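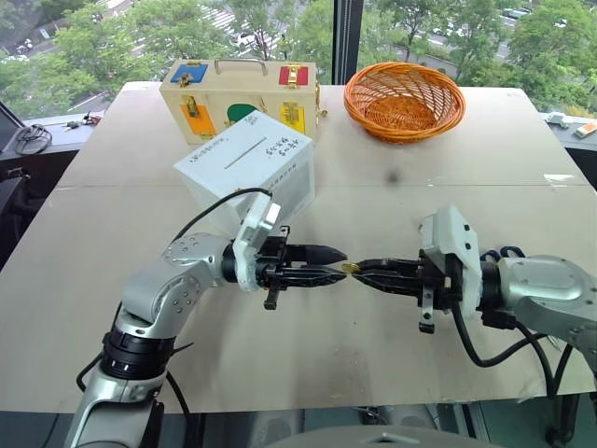 A small gold-coloured coin over the big pale table, with the wooden lock box at the back left.

Welcome to Skarkora! We're a little games and puzzle workshop in Lamness, and we've been making lock boxes, coin hunts and tabletop treasure games for families, libraries and classrooms for 11 years now (it started as a rainy-day project for our own kids, and somehow the kitchen was never ours again).

The big beige table is where every game gets its first tryout. It has picked up its share of smudges and scuffs over the years, and we're rather fond of them. The coins go into the boxes, the boxes get locked, and then we hand the lot over to whoever has dropped in and put the kettle on.

We keep 40 games in our lending library, and our favourite is still Rornano, a coin hunt for the whole family with 13 clues and a fair bit of arguing. Come by any Wednesday after school, pull up a chair and have a go. We'd love to meet you!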